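Pliton 96 Sorting and Storage Grid
Furthorpe Storage Products
Item 874

Overview

The Pliton 96 is an open grid tray for sorting and holding small parts, seed packets, sample vials, beads, fasteners and similar goods. It has 96 square cells in 8 columns and 12 rows. The cells have no floor of their own. The grid drops into a base pan, sold separately, and the pan forms the bottom of every cell. Lifting the grid out of the pan leaves the contents behind in order, ready to be swept into a single container.

Supplied as a single grid without a pan or lid.

Specifications

Overall length: 400 mm
Overall width: 274 mm
Wall height: 22 mm
Material: molded polypropylene
Finish: matte
Color: beige
Weight: 168 g
Maximum washing temperature: 71 °C
Cell layout: 8 x 12
Pack quantity: 1

Dimensions are nominal. Polypropylene shrinks slightly after molding, and the outside length may differ from the stated value by up to 1 mm. Customers cutting their own drawer inserts should measure a grid first.

Fit and compatibility

The grid fits the Pinto shallow pan and the Pinto deep pan. In the shallow pan the top of the grid sits level with the rim. In the deep pan there is clearance above the grid for a label sheet and a flat lid.

Grids made before the May revision have a narrower border and will move sideways in current pans. They can still be used with the older pan, which is available as a spare part while stock lasts. The two versions should not be stacked together.

The Pliton 96 does not fit Kultport cabinets without the side runners. Runners are ordered by the pair, one pair per grid. Screws are included with the runners.

Use

Place the pan on a flat surface before inserting the grid. Press down along the border on all four sides until the grid touches the bottom of the pan. Pressing on the bars in the middle can bow the grid and leave a gap under the walls, and flat washers or small seeds will then slide from one cell to the next.

Fill from the far side toward the near side. Do not fill above the top of the walls if a lid is to be used. For very fine material, such as lettuce or poppy seed, use a paper liner cut to the inside of each cell.

Filled trays must be carried by the pan. The grid is not attached and will come away if lifted by its border.

Cleaning

Wash by hand or in the top rack of a dishwasher, at or below the temperature given above. Use mild soap. Bleach solutions will dull the surface over time but do not weaken the part. Do not dry in an oven. Store flat. Grids stored leaning against a wall in a warm room can take a set, and a warped grid cannot be flattened at home.

Ordering

Grids are sold singly or in cartons. Carton orders ship on a pallet and need a delivery address with ground-level access. Returns are accepted on unused grids in the original wrap. Runners that have been fitted are not returnable.

Page revised Thursday, July 14, 2022 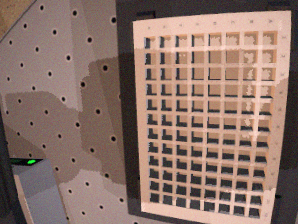 Can a grid be cut down to fit a smaller drawer?
Cut grids can be used, but they are no longer covered by the returns policy. Use a fine-toothed saw, cut along the middle of a row of cells, and trim the stubs back to the next full wall with a sharp knife. The cut side has no border, so it needs to sit against a drawer wall or a strip of wood.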